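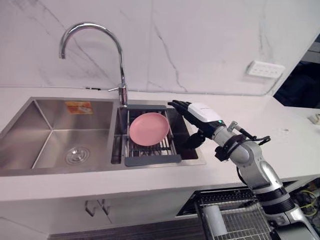 Who Owns the Lot on Morrison Road? My Local Government Project

I picked this topic by accident. My partner Keith Lightfoot and I were supposed to write up a zoning hearing for our civics class, and the hearing got canceled, so we ended up in the records room in Stultby with an afternoon to kill. The clerk on duty handed us a complaint file and said it was open to the public. It was 300 pages long!

The complaint says that a former county supervisor, Felicja Kozłowski, let a storage company called Otier use a piece of county land without a lease. The land is parcel 1127, behind the old bus garage on Morrison Road. Otier put up a fence and parked trucks there for 8 years. The county ethics office opened a case in January and it's still open, so please read all this as what people claim (our teacher made us say "alleged" so many times I started dreaming about it).

What we did first was pull the board minutes. I figured there'd be a vote somewhere. We found one mention of the parcel, in a list of "surplus items," and no lease attached. Keith thinks the lease got lost when the offices moved to the Steten building. I don't buy it, because the leases filed before and after it are all there, in order. We argued about this for most of a bus ride.

Then I wrote to Ms. Kozłowski's lawyer, who sent back two polite sentences saying she denies everything and never met with the company. Otier didn't answer. The ethics office told us they can't talk about an open case, but they did explain the steps: complaint, review, inquiry, and then maybe a referral to the district attorney. This one is at inquiry.

The hardest part was the money. A letter in the file says fair rent would have been $1333 a month, but it doesn't say who worked that out or how, so we left it out of our findings and only mention it here. If I did this again I'd ask for the appraisal records on day one. Our request for those went in late and we're still waiting on it.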